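Community lunch cook wanted at Murkemness Hall – 12 hours a week

Posted 2022-06-13 by Hülya Kırmızıgül

Hello! I run the Monduneck lunch club and I'm looking for someone to come and cook with me. We feed 36 people on a full day, mostly older folk from the village plus a few parents with toddlers, and I've been doing the hot food more or less single-handed since April. I love it, but my knees don't, and the club has got busier than I ever expected when I said I'd "just do a bit of soup".

The job is two days a week, Tuesdays and Thursdays, six hours each day. You'd start at nine and we sit down to eat at half past twelve, so the morning goes quickly. Afternoons are slower – washing up, wiping down, working out what's left in the freezer and arguing about pudding. (I'm a crumble person. You're allowed to disagree.)

What you'd be doing

Cooking a main and a pudding from scratch with me, and on your own when I'm away. Planning the menus a fortnight ahead. Ordering the veg and dry goods and keeping within the budget, which is tight but not silly. Keeping the fridge log and the allergy sheet up to date. Sitting down to eat with everybody, too, because lunch is included and people will want to chat to you.

Who I'm hoping to hear from

You don't need to have worked in a restaurant. If you've cooked for a big family, a school, a scout camp or a ship, that's lovely. You do need to be happy making the same stew for a lot of people and have it come out hot and on time. We have two vegans, several people with diabetes and one gentleman who won't touch anything with a mushroom in it, so a bit of patience helps!

A food hygiene certificate would be great, but if you haven't got one we'll put you through the Skillico course and pay you for the day. You'll be asked for two references and we'll do a background check before you start.

Pay and practical bits

It's £11 an hour, paid monthly, with paid holiday worked out on your hours. The post is for a year to begin with. The money comes from a grant and I can't promise what happens after that, though Devendra Chauhan, who looks after our accounts, is already filling in the next form. We also have £1,144 set aside for kitchen kit, and I'd like the new cook to have a proper say in how it's spent. I want a decent stick blender. You may have better ideas.

The bus stops right outside the hall and there's parking round the back. The kitchen is on the ground floor with a level way in, and there's a tall stool if you'd like to sit down while you chop.

The trial lunch

I don't go in for long interviews. We'll have a cup of tea, then you cook one simple dish for four of us and we all eat it. Tell me beforehand what you need and I'll do the shopping. Any dish you like, as long as it can be made in an hour and goes happily in a bowl, and please don't spend your own money on it.

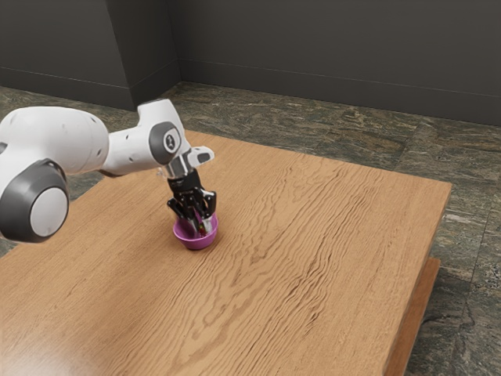 How to apply

Send me a page or so about yourself and what you like to cook. No need for a fancy CV. Drop it through the hall letterbox marked "Lunch club cook", or use the contact form on the Monduneck website and put my name at the top. If you'd like to see us in full swing first, come along on a Thursday – lunch is on us, just let me know by the day before so I can peel a few more potatoes.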